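Felldale Snack Swap: Questions We Keep Getting

How does the swap work?
You fill a box with snacks, we match you with a stranger, and you each mail yours off. The next round closes in July. There are 517 people on the list, and most of them have strong feelings about licorice.

What size box should I use?
Any plain cardboard box that still has all its flaps. Keep the packed weight under 900 grams. Olumide Okeke once sent a single jar of pickles in a boot box, and we all heard it arrive.

Do I need a proper packing table?
No. Most boxes get packed on a bed, character sheets and all. Stand the long skinny packets upright along the middle and let the crinkly stuff fill in the sides.

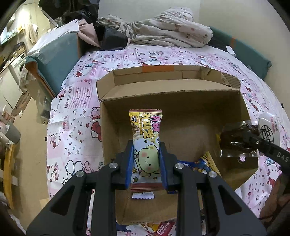
Can I send things with labels my partner can't read?
Please do. A packet with Korean lettering and a round green bear-like fellow on it will always beat another granola bar. If you know what's in it, tape a note to the wrapper -- allergies are the one thing we're strict about.

How many snacks is enough?
At least 10. Fun-size bars count as half, and yes, Rónán Mulcahy has appealed this.

What about chocolate in summer?
It's your postage. Asabe Igwe puts hers in a second bag and hopes.

My box never came. Now what?
Wait three weeks, then write to Asabe with your tracking number.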